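Pacing with a chronic illness: what has helped you this year?

zundance
I've been meaning to start this thread for weeks! After four years of fibromyalgia I finally tried pacing properly, with a timer and everything, and I'm so pleased with it that I want to hear how the rest of you do it. My occupational therapist, Rosalba Galli, started me on nine minutes of activity and then a real rest, lying down, no phone. Nine minutes felt silly. I can't even unload the dishwasher in nine minutes! But I stuck with it, and since June I've had far fewer of those three-day crashes.

I wrote up my first week as a sort of diary, so I'm pasting the start of it.

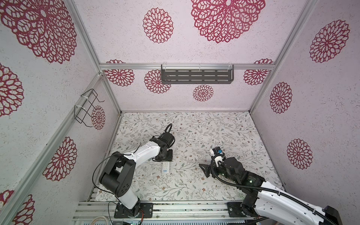 Dornberg, 26 December 2018

Day one, and I picked the day after Christmas, which tells you how good my planning is. Timer on at breakfast. Two rests before lunch, and I cheated on the second one (I folded towels). Walked 400 steps to the mailbox and back and felt fine, so I wanted to go again right away. Didn't! Very proud of that.

sandance
Love this. The wanting to go again is exactly where I always mess up. Do you count steps every day?

zundance
Most days, yes. I stay under 800 on a bad day. On a good day I let myself wander a bit, and I write it down in the evening so I can see what it cost me later in the week.

l_greco
I'm going to disagree a little, sorry. Step counting made me miserable. I got so fixed on the number that I'd lie there adding things up in my head, and that's not rest. My heart rate works much better for me. I sit down when it hits 106 and that's the whole system. My doctor helped me pick that number, so please don't copy it!
Liliana

zundance
No need to be sorry, Liliana, this is what I was hoping for! I can see how the counting could take over. I like it because I'm hopeless at noticing how I feel until it's far too late.
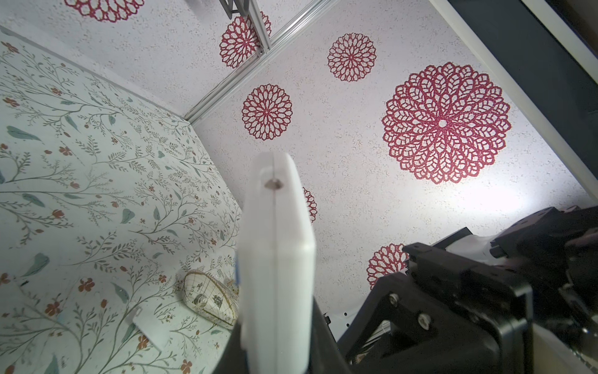

The timer does the noticing for me, and so does the evening note. I go back over the notes on Sundays with a cup of tea and I nearly always spot the thing that set me off. Usually it's a shower and a phone call on the same morning.

sumampouw
Showers!! I got a stool for mine and it's the best thing I own. Not convinced by timers, though. With two small kids I'd be resting for nine seconds.

sandance
Could you do the rests on the floor while they play? My sister does that, she calls it being the mountain.

sumampouw
Ha, they'd climb me. But I'll try it tomorrow and report back.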